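Rules for Robots: How People and Robot Arms Share a Room
Zitari Kids > Machines > How It Works
22 Jun 2025

A robot arm does not know you are there unless it has a way to sense you. It does not get tired and it does not get bored. It follows its program, and if your elbow is in the way, the program may keep going. For that reason, people who work with robots follow rules.

Some of the rules are written down in long documents called standards. A standard is a set of instructions that many experts have agreed on. Companies in different countries can read the same standard and build their machines to match it. Other rules are made by the people in one building, and they may be taped up next to the door.

What a risk assessment is

Before a robot starts a new job, someone has to do a risk assessment. That means asking what could go wrong, how badly a person could be hurt, and how likely it is. Could a finger get squeezed? Could the robot drop what it is holding? Could someone walk in while it is moving? Each answer goes on a list, and each item on the list needs a fix.

The best fix is to remove the danger completely. If that can't be done, the next best is a guard or a sensor. Warning signs come last, as people forget to read them.

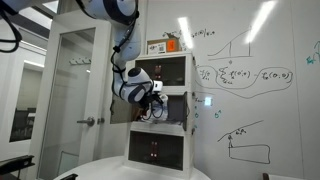
Pinch points are one of the first things to check. A pinch point is any place where two parts can close on something soft, such as a hand. Robot joints can make pinch points when they bend. Doors make them too. When an arm has its gripper deep inside the middle compartment of a cabinet, with the dark glass door swung open, there are several places where fingers should not go: between the gripper fingers, between the wrist and the cabinet, and beside the door. Cables need checking as well. Black ones clipped along the outside of an arm have to bend with every joint, so they must have enough slack to move but not so much that they catch on something.

Slow and gentle

Many robots that work near people are limited in how fast they can move and how hard they can push. At the Buleo workshop, the rule is that an arm must run at slow speed the first 2 times it tries any new task. A person watches the whole time with one hand near the stop button.

The emergency stop is usually a big red button. Pressing it stops the robot as quickly as is safe. Anyone in the room is allowed to press it, and you don't get in trouble for pressing it when it wasn't needed. Afterward, the robot must not start again by itself. A person has to check the area, reset the button and then give a separate start command.

Words to know

Gripper — the part that holds things, like a hand.
Payload — the weight a robot can safely carry.
Workspace — all the places the arm can reach.

Next in this series: Why Robots Need Checkups (coming in October)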